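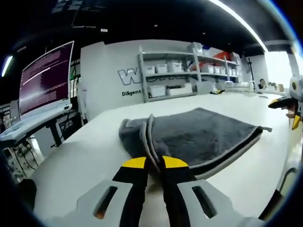
Aranka Sipos wrote to me that decluttering had given her back her weekends, and that I should try it before sneering. I did try it. I cleared 375 things out of the house in Clernthorpe and spent my weekends driving them to the tip.

What I doubt is the sum. Lutico charges 330 pounds for a course on owning less, and then sells you the boxes. My cupboards are neater – fine. By September I had bought a second colander to replace the second colander. 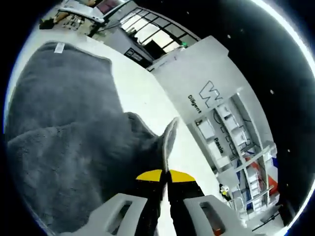
Grey cloth, folded to a point.

Keep the spare towels, I say. Guests come.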